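## Washroom tops: wiping down and clearing

The vanity tops in the Illomgate washrooms are now on the same cleaning sheet as the kitchen worktops. The change took effect in February and applies to all units with an integrated basin, including the two older ones at Vustgate. The sheet is kept inside the cabinet door. Please initial it after each clean, with the time.

The sequence has been rewritten. Under the old sheet the basin came first and the counter second, which left residue from the counter in a basin already rinsed. The revised order is as follows.

1. Remove loose waste from the counter: tissues, cotton wool, caps, empty sachets.
2. Move bottles and jars off the back ledge. Place them on a dry cloth, upright.
3. Wipe the ledge from left to right, including the strip behind the tap.
4. Wipe the counter from the back edge to the front.
5. Clean the basin last, working down to the drain, and rinse.
6. Dry the tap and handles, then return the bottles and jars.

Dilute the Pumton surface cleaner at 3 ml to 900 ml of cold water. The mix was previously made up by eye and several bottles were found to be strong enough to leave a film. A film on a white top shows as a dull patch under side light and will need a second rinse. Made-up bottles are to be emptied after 6 days and the date of mixing written on the label.

Used tissues are the commonest item left behind. They catch water at the edge of the counter and break up when wiped over, so lift them off by hand before any spray is applied. Gloves are in the top drawer of the store cupboard.

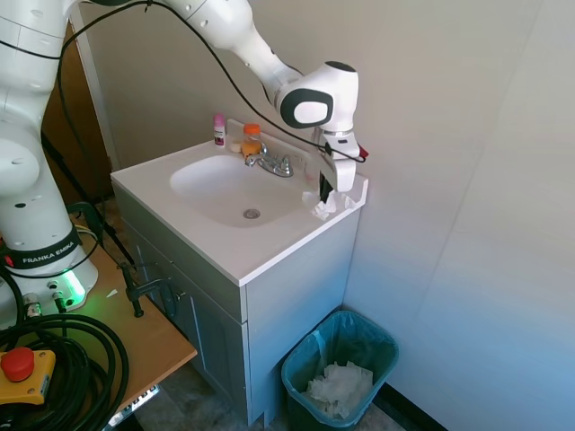

*Vanity top with a crumpled tissue on the counter and the lined wastebasket on the floor to the right.*

Wastebaskets stay on the floor to the right of the vanity wherever the wall allows it. Keep the basket clear of the cabinet door so that the door opens fully. Liners should be folded over the rim by 80 mm and changed when the contents reach the fold. Do not press the contents down. Clear liners are used throughout; the remaining stock of black ones has gone to the outside bins.

Items kept on the back ledge should be lidded. Small loose items tend to travel towards the basin during wiping and should go into a jar or the cabinet. Anything without a label that is left out for longer than a week will be moved to the lost property shelf by the Vustgate entrance.

The cabinet fronts are painted and need a damp cloth only. Cream cleaner has taken the finish off one knob at Vustgate, and Sârbu, who supplied the units, will not replace painted parts marked by abrasives.

Queries about the sheet, and requests for cloths or measuring caps, go to Fanni Kocsis at the Illomgate office. Orders for liners close at noon on the last working day of the month.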